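Pale wood table, shiny in the middle – refinish or leave it?
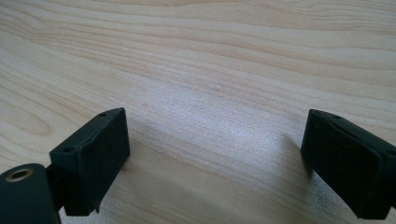 What's the gentlest way to clean a light wood tabletop with an old finish on it?
A soft cloth wrung out in warm water with a drop of dish soap, then a dry cloth along the grain.

prekari22
Hello all, and thanks for the welcome last time. We bought this table secondhand for 90 dollars and I love the wavy grain, especially the oval swirl. My trouble is the shine when the light hits it. I'd love a flatter look, but I'm scared of ruining it – the last thing I sanded was a birdhouse!

ruggiero_oak
Lovely grain! I'd leave it be, dear. Move the lamp or shift the table a foot before you buy a single sheet of sandpaper.

vundon
Have to disagree with my friend above. A light rub with a gray pad and a coat of matte topcoat took me 35 minutes, not counting drying, and I've never regretted it.

ruggiero_oak
And if it's veneer? You can go right through it before your coffee gets cold. Look at the edge first.

vundon
Fair enough, check the edge. I still say a scuff isn't sanding.

prekari22
Oh, I hadn't thought of veneer. I'll crawl under there tonight with a flashlight and try the soap and water in the meantime.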